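Mawuli Annan
11 April 2023

Pegboard notes, small hardware display. Mostly about hooks, so mute if that's not your thing.

Kumwood white panel, regular grid of holes. Overall width of the run is 251 cm once you include the neighbouring bays. The panel itself is 80 cm across, and I wish it were 90.

Hooks are the white Nemow ones. They suit the board but the shoppers can't see them when there's no stock on them. From the aisle a bare white hook on a white board reads as blank panel, so gaps don't get reported.

For scissors I put the hook near the top. A carded pair is long, and the card needs clear space underneath or it fouls whatever is on the next row down. I allow 39 cm from hook to next hook. Less than that and people lift two packs at once.

Blue handles help a lot, by the way. On an off-white board the colour does the work a shelf label is supposed to do.

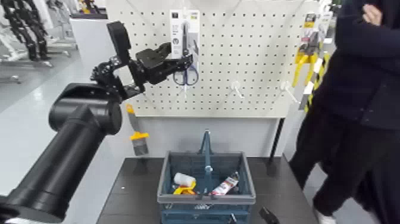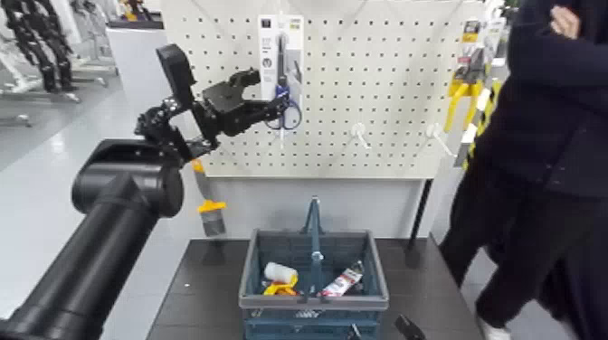
Scissors on the top row, two bare hooks to the right.

Those two hooks are down for Ortuño tape measures. Delivery is due later in April. I'd sooner leave them bare than fill them with odd stock, which then has to be moved and relabelled when the proper line turns up.

Spacing between them is a bit generous for tape measures. Might bring the right-hand one in by 3 holes. Will measure a boxed unit first.

Paint tools stay low and to the left. Long handles hang straighter if nothing is crowding them from the side, and anyone buying a brush tends to look down that end anyway.

Yellow and black goes to the far right. It's the loudest packaging we carry and it flattens anything placed next to it. I tried it in the middle once and the scissors might as well have been in the stockroom.

Still undecided on price strips. The Clesar clip-on type fits the hook but swings round when you take a pack off. The stick-on type stays put and leaves glue on the panel. Currently leaning towards the clip-on with a dab of putty behind it.

If anyone has a hook with a fixed ticket holder that fits this hole spacing, send me the part number please.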